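A Robot Learns the Hallway in Mollville

The shared workshop at the end of the rail yard in Mollville has a drill press, two 3D printers, a sink that drips and, since March, a two-armed robot in pieces on the long bench. Its builders call it Urnelov.

Lensa Tesfamariam started the project in her garage. She wanted a machine that could carry things between rooms and tidy small objects in a normal house, with normal doors. She moved it to the workshop when the second arm would no longer fit beside her car. Amancay Orellana joined to do the wiring, and Tekle Wubshet took over the software.

The parts have cost $3,630 so far. The largest share went to joint motors, bought used in two lots. The body shell was the slowest job. Elsie Pirihi formed it over a wood mold and threw out the first one when it cracked at the shoulder.

While the shell was being redone, Wubshet built a simulated house so the software work could go on. It has a kitchen, a bedroom, a hallway and a bathroom. He runs it overnight on a desktop computer under the bench. By the last count the simulated robot had made 3,256 trips through the house and finished 2,253 of them without hitting anything.

Most of the failures come at doors. A door left partly open takes up space the planner thinks is free, and the arm that isn't being used tends to drift out to the side. "You watch the front gripper and forget about the other one," Orellana said. She now tucks the idle arm low before the robot enters any opening, and the bench version will get the same rule.

Tilt is the other problem. Wubshet wants the robot to keep track of its target even when its view of the room is far from level, so he feeds it views that lean hard to one side. Progress there has been slow.

The real Urnelov can raise both arms and close its grippers. It can't drive yet. The wheel base needs new bearings, and the battery lasts 60 minutes with the arms moving. Tesfamariam plans to build a plywood doorway at the back of the workshop and try that first.

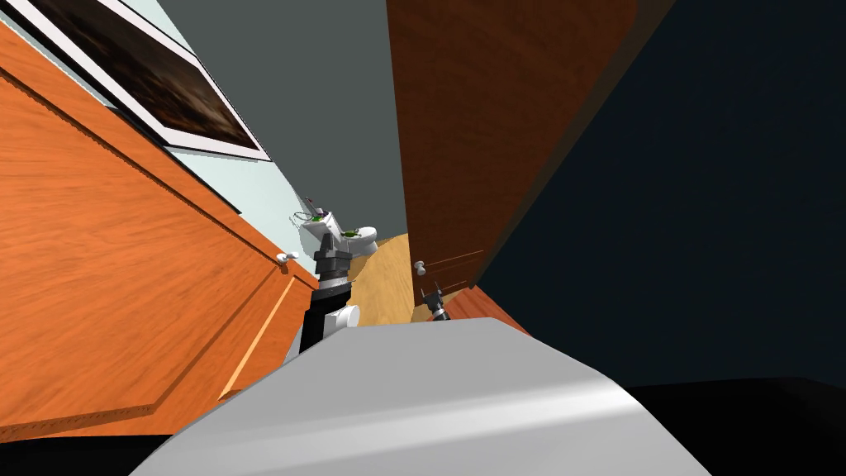
The bathroom run in simulation, with one arm forward between the doors and the other gripper held low.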